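Search this site Enter keywords Go

8 min read

Bench Practice Working Group
Minutes of the meeting held March 28, 2023, Condon building, second floor

Present: Elspeth Carnegie (chair), Magnus Moffat, Keegan Hiebert, Innes Farquharson (minutes)
Apologies: Gavin Skinner

1. Minutes of the last meeting

Accepted with one change. Under item 4, "operator" should read "session lead" in both places. Magnus pointed out that the two words are still mixed up in the Plirutar handbook as well. Innes will go through the handbook and use "session lead" for the person who signs the run sheet and "operator" for the person at the controls. On most days these are the same person, but the rules have to work on the days when they are not.

2. Matters arising

The stop button test has been added to the opening checklist. Keegan reported that all crews are doing it, but two of them record it at the end of the day along with everything else. Elspeth asked that the time be written next to the test when it is done. A tick with no time will count as not done.

The request for a second lockable cabinet is still with Gavin. Carried over.

3. Stamping task: table rules

The stamping task was brought into the Erida set in draft form and the group had agreed to look at it before it goes any further. The task is short. The robot picks up a rubber stamp, presses it to the ink pad, stamps a sheet and puts the stamp back down. Ink is the only part of it that our present rules do not cover.
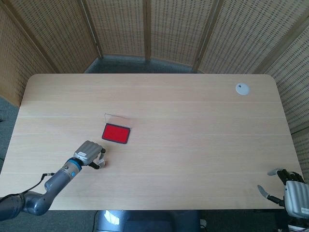 Stamping task, red pad open on the table, both hands in position.

Magnus went through the draft. The main points of discussion were as follows.

Lid. The draft said the pad lid should be opened by the session lead before the run and closed after it. Keegan would like some runs where the robot opens and closes the lid itself. Elspeth had no objection in principle but wants it written up as a separate task with its own number, so that the two are not mixed in the counts. Agreed. For the present task the lid is opened by hand, fully, and left standing.

Table contents. Only the items named on the task card go on the table. Pens, phones, drinks and run sheets stay off it, including between runs. Several people said this is already the rule. It is, but it is in the cleaning section, where new crew members don't look. Innes will move it to the first page.

Start position. There was a longer talk on how exactly the stamp should be placed. The draft gave a fixed spot marked with tape. Keegan was against tape, as it ends up in every recording and the crews then place everything by the tape. Magnus said that without any mark the stamp drifts toward wherever is easiest for the operator. It was agreed to use no tape. The task card will show a placement zone instead, and the session lead will move the stamp to a new place in the zone after each run. Upright at the start unless the card says otherwise.

Hands. Before the start is called, both robot hands are to be open and still. If a finger is touching the pad or the stamp, the hand is backed off first and the start is called again. Nobody reaches over the table once the start has been called. If the stamp falls over, the run is finished or stopped, and the stamp is picked up after the operator has confirmed the hold.

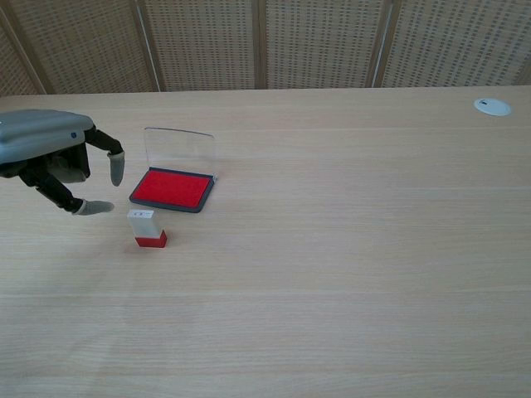

Magnus also asked how close to the stamp a hand may be when the start is called. The draft gave no distance. Keegan thought a fixed figure would only be guessed at by eye, and preferred the wording "clear of all items on the table, and able to open fully without touching any of them". This was accepted. Elspeth noted that it should apply to every tabletop task and not only this one, so it will go in the general section.

Ink on the fingertips. The fingertip covers are to be looked at after every run in this task. If there is ink on a cover, it is wiped with a damp cloth before the next run. If it does not come off, the cover is changed and the old one goes in the marked bag. No solvent is to be used on the covers until we have an answer from the supplier. Biswas were asked for a cleaning sheet and have promised one by May.

Ink on the table. Wipe with the hold on. The same cloth is not to be used for the covers and the table.

The task was approved with these changes. Magnus to circulate the new draft.

4. Run counts and failed runs

Keegan gave the figures for the Erida set. The target is 3,000 accepted runs and the total stands at 2,408. A further 39 have been set aside for review. Most of these are runs where the start was called late, so the first movement was already under way.

There was some disagreement over what to do with them. Keegan would trim them and keep them. Magnus would reject them, on the grounds that the rule on calling the start was put in for safety and that accepting these runs tells the crews it doesn't matter. Elspeth asked for them to be kept but labeled, and left out of the total. The crews will be told which of their runs are affected.

Failed grasps are a different matter and are to be kept as they are. It was repeated that a run is not thrown out because the robot missed. The session lead marks it as a miss and carries on. One crew had been deleting misses and running them again, and has been asked to stop.

5. Wording of the hold call

At present some crews say "hold" and some say "stop". The handbook uses "stop" for the button and "hold" for a pause with the power on. Elspeth wants this kept, and wants the operator to repeat the word back every time. Innes to put the two words in a box at the top of the checklist. Gavin had sent a note in support, and asked that the same be done in the night crew's copy – they print their own, and it is an older version.

6. Any other business

The printed label on the run sheet clipboards is out of date. Innes to replace.

Magnus asked whether visitors may stand on the far side of the table during a run. No, not in any room. The visitor line applies on all sides.

7. Actions

Innes – handbook wording, table contents rule to page one, checklist box, clipboard labels
Magnus – new draft of the stamping task
Keegan – separate task card for opening and closing the lid; label the runs set aside
Gavin – second cabinet; night crew's copy of the checklist
Elspeth – write to Biswas again if the cleaning sheet has not come

8. Next meeting

In May, date to be set by Elspeth once the room is confirmed.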